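Teaching the Pot Line

At Pretmont, a contract packer of skin creams and hand salves, a robot is learning a job that people have always done. The people who do it are its teachers.

April 1, 2026

The order that made Pretmont look at robots was for hand salve. A pharmacy brand called Brotormont wanted 3,000 small pots a day, each one taken from a filling tray, set upright, turned so the label faced front and placed in a carton. The filling was already done by machine. Everything after it was done by hand at a long table, by people standing up.

Areti Petridis had worked that table for years before she became its shift lead. She describes the job without much drama. You pick up a pot, you look at the lid, you look at the label, you put it down in the right place. By the afternoon your thumbs hurt. In August, when vacations overlapped and two people were out with wrist trouble, the table fell behind and stayed behind.

Pretmont has 60 employees and does small runs for many customers. A standard packaging line would have been fast, but it would have needed new parts and a setup visit every time the shape of a pot changed, and the shapes change constantly. The company bought an arm with a two-finger gripper instead and set out to teach it by demonstration. A person guides the gripper through the task, the cameras and the arm's movements are recorded together, and software is trained on the recordings. 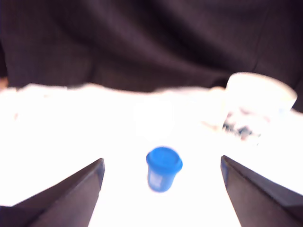

The question was who would do the demonstrating. The first plan was to send the work out to Nodadia, the integrator that supplied the arm. Nodadia's people made the first recordings themselves, and the results were poor. They picked the pots up by the lid, which a packer would never do with a soft salve, because a lid that shifts lets air in. They also set each pot down and then turned it. Petridis's crew turns it in the air on the way.

"I watched for ten minutes and asked if I could have a go," Petridis said. She now spends two mornings a week on recordings, and four others from the table take turns.

The recordings are made in an office off the packing floor, at an ordinary desk. Melina Sfakianakis, the company's process engineer, runs the sessions. She asked for 300 demonstrations of each task before she would train on it, and she throws out any in which the pot was knocked over or the person hesitated for too long. Her notes on what counts as hesitation caused the first real argument of the project. The packers said a pause was often the moment when they were checking a lid. Sfakianakis agreed to keep those and to mark them.

Lids have turned out to be the hardest part. A pot with its lid on is a simple shape to grip. A cap by itself is low and round, and it slides away if one finger arrives before the other. Pretmont's packers handle loose caps all day, usually by dragging them to the edge of the table with one fingertip and catching them. The gripper has no good version of that trick, so the packers have had to work out a different one with it, coming straight down and closing slowly.

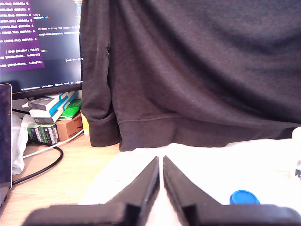
The gripper at the desk where Pretmont's tasks are recorded, with a blue bottle cap at right.

What the project means for jobs was raised early, at a meeting in the break room. Management put its answer in writing: no layoffs tied to the arm for the length of the Brotormont contract. Packers who record demonstrations are paid at the shift lead rate for those hours. Several people at the meeting wanted the higher rate to be permanent for anyone whose recordings are used in production. That has not been settled.

Not everyone has signed up. One packer told me she had no objection to the machine but did not care to be filmed working, even if only her hands would show. Another said he liked the table because he could talk while he worked, and the desk sessions are quiet. Neither has been pressed about it.

Petridis has noticed changes in her own work. She used to train new hires by standing next to them and letting them copy her. Now she finds herself telling them where to put the thumb and when to start the turn. She had to put those things into words for Sfakianakis, and the words have stayed with her.

The arm has been at Pretmont for nine months. It does not yet pack for customers. Its first regular work will be on a short run for Stamatopoulos, a soap and balm maker that uses one size of pot and sends its orders well ahead. A packer will stand at the end of the line and check every carton. If the run goes well, the arm moves to the Brotormont table, at the station that takes pots off the tray, where most of the wrist complaints come from.

Petridis has asked to be the one checking cartons on the first day. She has also asked for a stool, and the stool has been ordered.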